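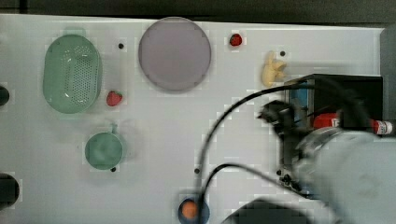

Page last changed: 08/02/2021

Olent Under-Sink Water Softener
Made by Navurine. Sold, fitted and occasionally argued about by Varghese Plumbing Supply.

If you live in Erodska, you already know about the water. It comes out of the limestone tasting faintly of limestone, and it leaves a little of the hill behind on everything it touches. Kettles go first. Then the faucet grows a beard, the shower head starts spraying sideways, and you find yourself in the cleaning aisle holding a bottle of something blue.

The Olent goes in the cabinet under the kitchen sink and softens the cold supply to that one faucet. It will not do the shower. It will not do the washing machine. People ask us this every week, with hope in their eyes, and we sell them the whole-house unit, which costs a good deal more and needs a corner of the basement.

What you get
Softener body with bypass valve
Two braided hoses
Drain line and clip
Starter bag of salt tablets
Test strips
A manual in which the word "tighten" appears far too often

Specifications
Capacity between regenerations: 600 gallons
Height: 21 inches
Regeneration: overnight, by meter
Salt: tablets only
Warranty: 7 years on the tank, two on the valve

Measure your cabinet before you order. Measure it again with the trash can in it, as that is where the trash can lives and it is not going to move out for a water softener. You also need a grounded outlet within reach of the cord. An extension cord threaded behind the dish soap does not count, and our fitter will say so out loud.
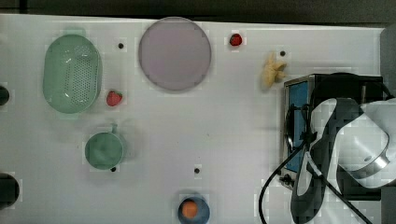
Soft water is kinder to anything that gets rinsed and left to dry on its own. Pale, shiny things show hard water worst, and dark ones run them close. Plastic hides the marks for a while, but a strainer has all those little holes, and scale likes an edge. The green colander next to the strawberry has rows of them, and anyone who has gone around holes that size with a toothpick and vinegar will understand why we sell softeners. The mug and the blue bowl are easier customers. A wipe usually does it.

Salt and settings
Set the hardness dial from your test strip, not from what your neighbor says. Fill the salt bin to the line and stop. A fuller bin makes nothing softer, and it does make a solid white lump that Pavithra Amin, who runs our service desk, will talk you through breaking up with a broom handle. She has opinions about table salt. Please don't use table salt.

Orders and returns
We have fitted 2,000 of these, so most of the odd cabinets have been tried already. Send a photo of your pipes with the order if they look strange to you. Unopened units can come back to the counter for a full refund. Opened salt cannot. Fitting slots for December fill up early, when half the town remembers that relatives are coming and will want tea.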